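Tetora Home Rowing Machine, Magnetic, Folding
Sold and serviced by Skendon Fitness Supply

Rowing is a good exercise for people who want to train the legs, the back and the arms in one time. The Tetora is the rower we recommend to most customers who have a small apartment and neighbors under the floor. It uses magnets for the resistance, so you hear mainly the seat on the rail and your own breathing.

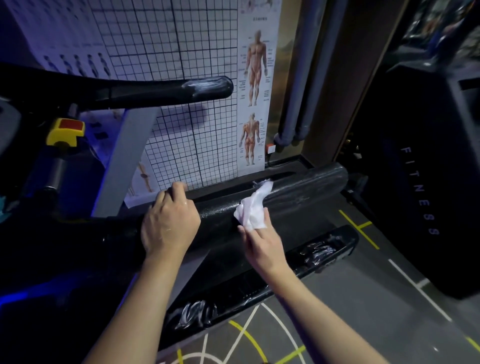
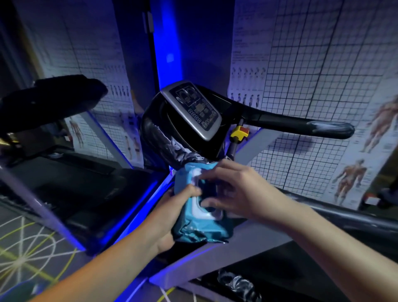 Wiping the padded bar of a machine (first photo) and a package of wet wipes at a treadmill console (second photo).

What you receive

The rower comes in one carton. The rail and the main body are already joined. You must attach the two foot plates, the front support, the rear support and the display arm. All bolts are in a bag with numbers on it, and the two wrenches are included. For most customers the assembly takes less than one hour. Please keep the carton until you have tried the machine, as we can accept a return only in the original packing.

Specifications

Resistance: magnetic, 8 levels, set by a knob
Length in use: 183 cm
Height when folded: 140 cm
Width: 52 cm
Seat height from floor: 36 cm
Weight of machine: 29 kg
Maximum user weight: 120 kg
Display: time, strokes, strokes per minute, distance, calories
Power: two AA batteries (not included)
Item number: 563

Who it is for

The Tetora is made for home use, up to 60 minutes per day. If you want to put a rower in a hotel or a club, please look at the Coste, which has a longer rail and a stronger belt. The Coste does not fold and it is quite heavy, so measure your door and your stairs before you order.

Very tall persons should try the Tetora in our showroom first. The rail is long enough for an inside leg of 88 cm. With longer legs you will reach the stop before your knees are straight, and this becomes annoying after some minutes.

About the resistance

Level 1 is light and good for warming up. Levels 3 to 5 are what most people use for a normal session. Level 8 is heavy, but a trained rower from a club will find it not heavy enough, and we prefer to say this before the purchase. The magnets do not touch the wheel, so the resistance stays the same over the years.

The first weeks

Begin with ten minutes and a slow rhythm. Push with the legs first, then lean back a little, then pull the handle to the lower ribs. On the way forward you do the same in the opposite order. Many beginners pull with the arms too early and afterward they have pain in the shoulders. A printed sheet with the movement is in the carton.

Care

Wipe the seat, the handle and the rail with a soft cloth after training. Do not use solvents or bleach on the foam. Once a month, put two drops of silicone oil on a cloth and pass it along the rail. Check the bolts of the foot plates after the first week and later every three months.

Spare parts

We keep seats, rollers, foot straps, belts and displays in stock for the Tetora and also for the older Iker model. The foot straps of the Iker fit the Tetora. The seats do not. When you write to us, please tell us the serial number, which is on the label under the front support.

Delivery and warranty

Delivery is to the first door on the ground floor. Carrying upstairs is possible at extra cost, please ask for it when you order. The warranty is two years for parts and five years for the main body. Orders above 700 dollars are delivered free. The color gray is out of stock until August, black is available now.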